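Simulation and Benchmarking > End Effectors
Topic: Protik hand or Fovunex gripper for the kitchen task set

labnotes_west
Posted May 10, 2019

Our group is preparing a recommendation on end effectors for household manipulation and would welcome comment before it is submitted. The evaluation was conducted entirely in simulation, in the Walgate kitchen environment. The Protik hand and the Fovunex gripper were each assigned the same 158 episodes, with identical arm limits and an identical controller. Small round objects in the sink received the most attention, as the curved basin walls restrict the approach angle.

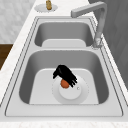
The Protik hand was the stronger performer on spheres, provided that the contact friction was left at its default value. When friction was reduced, the advantage narrowed considerably. We have not yet determined whether this reflects the hand or the contact solver.

Cabinet doors were treated as a separate category. The bar handles are vertical and leave limited clearance behind them, and a grasp that appears secure may still slip as the door turns. 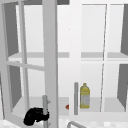 Left door open, gripper on the bar handle.

Our provisional position is that a single end effector should be specified for both categories. Comments on that point are particularly requested.

strebel_user
Reply 1

I must disagree with the provisional position. A score averaged over spheres and door handles describes neither. We ran 1211 episodes on the Strebel controller last October, and the ranking reversed as soon as the doors were scored separately. I would ask that the two tables be published side by side.

labnotes_west
Reply 2

The request is reasonable, and separate tables will be provided. The difficulty is a practical one — most sites will purchase one device and retain it for several years. The next round will add fruit on a plate in the near basin, where the fingers must come down between neighboring objects.

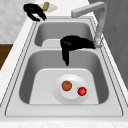 gridlock212 replied that the controller deserved more scrutiny than the fingers. In that poster's view, identical gains do not constitute a fair comparison when the two devices differ in mass, and each should be tuned independently before any episode is counted.

strebel_user
Reply 4

I support independent tuning, with a fixed budget. Without a limit, the comparison measures the patience of the person doing the tuning. We allowed 17 trials per device.

labnotes_west
Reply 5

A limit of 17 is acceptable to us. The friction settings will be listed with the revised tables.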